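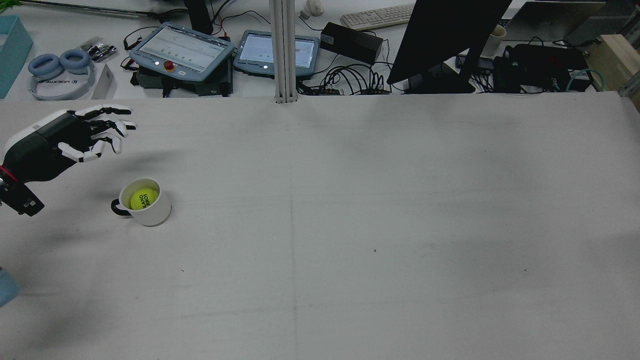

Woletstead Shareholders Club, Members' Mailing List

Date: 1 Mar 2026
Subject: Re: Rundel/Flesteo vote, does my handful of shares matter?

Hi all,

What a great set of questions to wake up to! I've been hoping somebody would bring up the Rundel vote before the envelopes started landing, and I spent far too much of last night with the proxy statement and a pot of coffee. All 209 pages. I loved it (my family did not).

Let me take the original message in pieces.

> I got an email from my broker saying there's a special meeting in April
> about Flesteo buying Rundel. I only own a few shares left over from
> when I worked near the old plant. Is there any point in voting? The
> big funds will decide it anyway.

Yes, please vote! Look at how the vote is set up. The merger needs a majority of all the shares outstanding, so a share that sits in a drawer has the same effect as a share voted no. If you want the deal to go through, staying quiet works against you. If you don't want it, you should still say so, and then your no gets recorded as a no and shows up in the results the company has to file.

And we're not as tiny as we think. When I asked last fall who held Rundel, the replies came to 2,581 shares across the list. That won't swing anything by itself, I know. But Uchida is the only really large holder, and the rest is spread out all over the place – retirement accounts, old employee plans, people who inherited a certificate. In that sort of company turnout is everything, and it's the reason the proxy solicitor will be calling you at dinnertime.

> The email has a control number and a link. Is that the ballot? I was
> expecting something in the mail.

That's it. If your shares are with a broker, what you get is technically a voting instruction form. You tell the broker how to vote and the broker passes it up the chain. The control number is what ties the instructions to your account, so don't post it here or forward the email to the list (two people did that last year with a different company, and we had to scrub the archive).

If you hold directly with the transfer agent, you get an actual proxy card, by mail unless you signed up for electronic delivery. Some of us have both kinds! I do, thanks to an old dividend reinvestment plan, and they have to be voted separately. Check the share count printed on each one.

Brokers can vote your shares on some routine items without hearing from you, but a merger isn't routine. No instructions means no vote on that item.

> There are four things to vote on and I only understand the first.

I had to read the others twice myself, so here's how I understand all 4.

Proposal one is the merger agreement, the real thing. Flesteo pays $44 in cash for each Rundel share and Rundel becomes a wholly owned part of Flesteo. No Flesteo stock is involved, so you won't end up owning any of the buyer.

Proposal two is the advisory vote on what the executives receive because of the deal. Advisory means it doesn't bind anyone. The payments are in their contracts and get made if the merger closes, whichever way this vote goes. You can vote yes on one and no on two, and plenty of people do just that. The table is near the back and it's worth a look, footnotes included.

Proposal three is a small change to the charter that clears up some wording about the board. I didn't see anything in it to get excited about, and I get excited about charter amendments.

Proposal four is the adjournment. It lets them pause the meeting and keep collecting votes if they come up short on proposal one. Some members always vote against these on principle. I usually vote the same way I vote on the merger, which seems consistent to me, but it's your call.
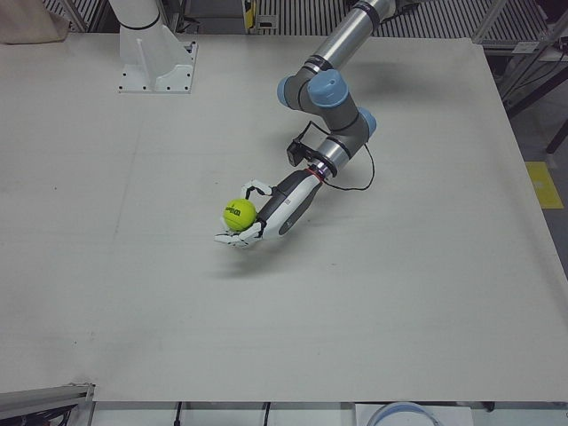
Robot arm with a humanoid hand over a white tabletop.

> If I vote now and change my mind, am I stuck?

Not at all. The last vote you submit before the deadline is the one that counts. Same link, same control number, just go through it again. Do look at the cutoff on your own form, as brokers sometimes close earlier than the company does.

> Also, I sold some of my shares in between. Do I vote those or does
> the buyer?

Oh, I love this one. It goes by the record date, which is printed on the first page of the notice. Whoever held the shares at the close of business that day gets to vote them, even if they've sold since. So if you sold after the record date, you still have the vote on shares you no longer own. The cash from the merger goes to whoever holds them when it closes, of course!

> Last thing: what if I think the price is too low?

Then read the section on appraisal rights, and read it slowly. You'd have to not vote in favor, send a written demand before the vote is taken, and keep holding your shares through the closing. Miss a step and you're back to the cash price. A court then decides what the shares were worth, and that can come out higher, the same, or lower. It costs money too. For most of our positions I can't see it making sense, but the section is clearer than I expected, and anyone seriously thinking about it should talk to a lawyer and not to me.

My own view on price, for what it's worth: I'm leaning yes. I went through the "Background of the Merger" section – always my favorite part, it reads like a diary – and the board did go back to Flesteo more than once and got the number raised. I'd have liked to see more calls to other possible buyers. I could still be talked out of it, so if anyone is a firm no, please write in and make the case.

One tax note. It's a cash deal, so in a regular account it's treated as a sale and you'll want your cost basis. Those of you with shares from the old Rundel employee plan should dig out the statements now. The transfer agent may not have records going that far back.

The meeting is online only. You can log in with the control number and type in questions, and I have a long list already. If you'd like one added, reply to me off-list and I'll put it in with mine.

Happy reading!

Your list moderator
Woletstead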